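¿Ya pueden trabajar por nosotros?

En Andmont llevo desde marzo anotando lo que un brazo hace bien y lo que no.
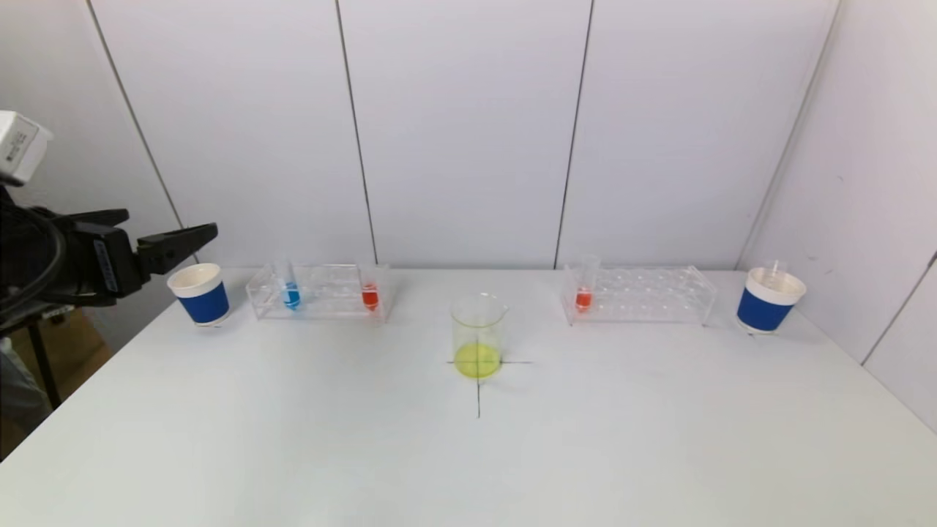 Yo quería saber si serviría para las tareas pesadas del taller. Mover tubos parece poca cosa, pero con una gradilla transparente como esa ya cuesta calcular dónde está el agujero. De 143 intentos salieron bien 127.

Coger el tubo es la parte fácil – soltarlo en su sitio, no tanto.

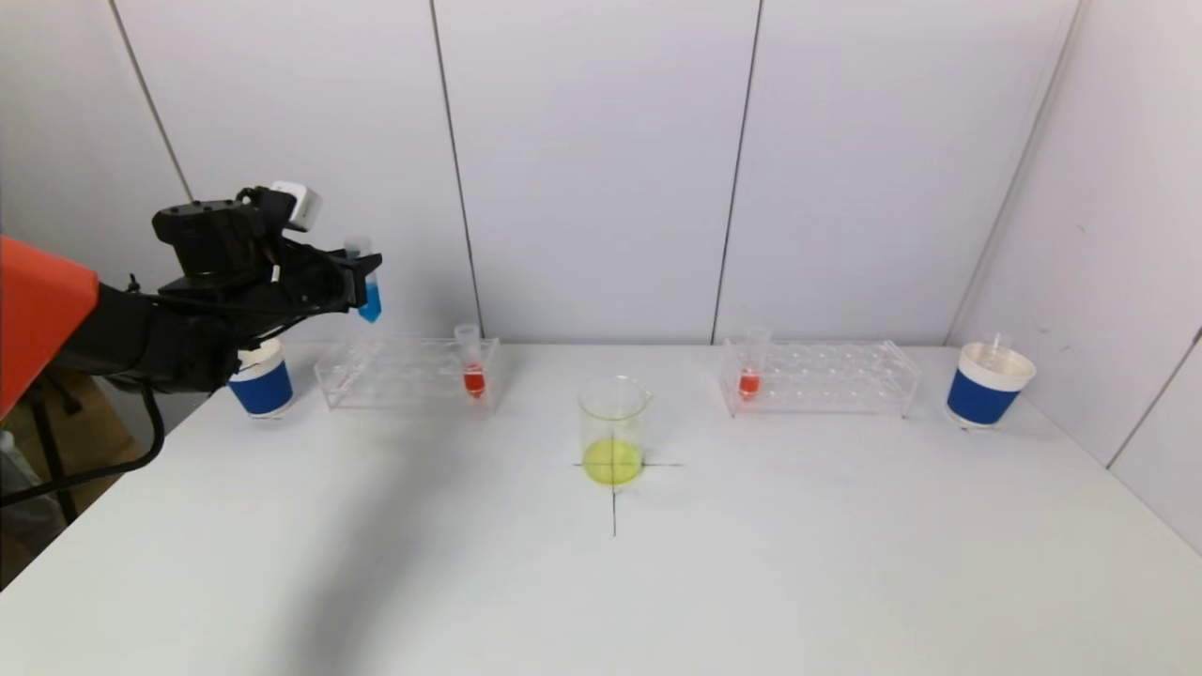 El tubo azul, sujeto sobre la gradilla.

En casa sería peor: cada cajón es distinto.

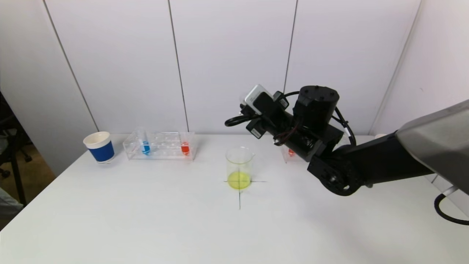

Marisol Ccori opina que da igual llegar a 100 aciertos seguidos si luego hay que estar al lado mirando. En eso le doy la razón.

Los dedos se abren mucho y hay que dejar hueco entre piezas.

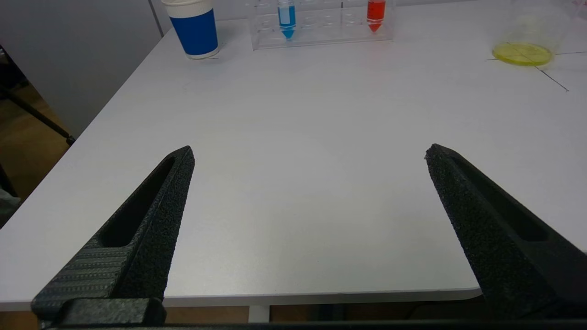
Lo que queda por probar

Doblar trapos y vaciar el lavavajillas. Les doy tres meses más.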